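3.2 Collection Procedure

Demonstrations were gathered over 16 sessions in a single room. Each workstation carried a floor number so that recordings could be matched to the calibration file for that table. Apart from the setup trials discussed in Section 3.4, all of the data reported here come from one arm model, and we make no claim about transfer to others.

Operators worked with two hand-held controllers, one in each hand, and wore a head camera that recorded at 30 frames per second. The pose of each controller was logged along with the head video and the joint readings of the arm. All streams were stamped by the same host clock. We did not resample them at recording time. Alignment was done later, with the video taken as the reference and the nearest pose sample assigned to each video frame. Pose samples that fell further than half a frame period from any video frame were dropped.

Before each session the operator ran a short registration routine. The controllers were held still for a few seconds, then moved one at a time through a fixed set of positions near the arm. The routine gives the transform between the controller coordinates and the base of the arm. It was repeated whenever a controller was set down for a break, as early trials showed that the transform drifted when the tracking was interrupted. Figure 2 gives the operator's view of a workstation.

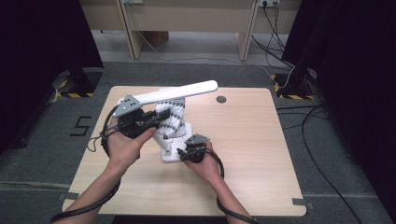 Figure 2. Operator's view of the tabletop arm and the two hand-held controllers.

Five operators took part. Three had used the Serside control software before, and two were new to it and were given an hour of practice that was not recorded. Operators were told to move at whatever speed felt natural and to avoid correcting small errors in the middle of a motion. If an attempt went badly enough that the operator would not want it copied, the operator said "discard" aloud and the attempt was marked in the log. Discarded attempts were kept on disk. They were not used to train the policies in Section 4, but they are used in Section 5 as negative examples for the success classifier.

The full set holds 402 demonstrations after discards, spread over 13 tasks. The spread is uneven. Reaching and pointing tasks are quick to perform and make up the larger share, while the two-stage tasks are thin, and the results for them in Table 3 should be read with that in mind. We considered capping the number of examples per task and decided against it, choosing to weight the loss by task instead.

Labels were added in two passes. In the first, the start and end of each demonstration were marked from the joint speeds with a fixed threshold. In the second, an annotator watched the head video in the Bivar viewer and shifted the marks where the threshold had cut a motion short. Most shifts were needed at the end of a motion, where operators tended to slow down well before they considered the task finished. A second annotator went over a random subset of each session, and disagreements were settled by discussion. Annotators did not see the output of any trained model while labeling.

Two limits of this procedure should be noted. The head camera moves with the operator, so the position of the arm in the video varies both within and between sessions. We treat this as useful variation for the visual encoder, but it also means that the arm is sometimes partly hidden by the operator's own hands or outside the view. Also, the controllers are tethered, and operators reported that the pull of the cables was noticeable when turning the wrist. We did not measure the effect on the recorded motions. An untethered version was tested briefly in July, but its pose stream had gaps too long to fill by interpolation, and none of that data is included.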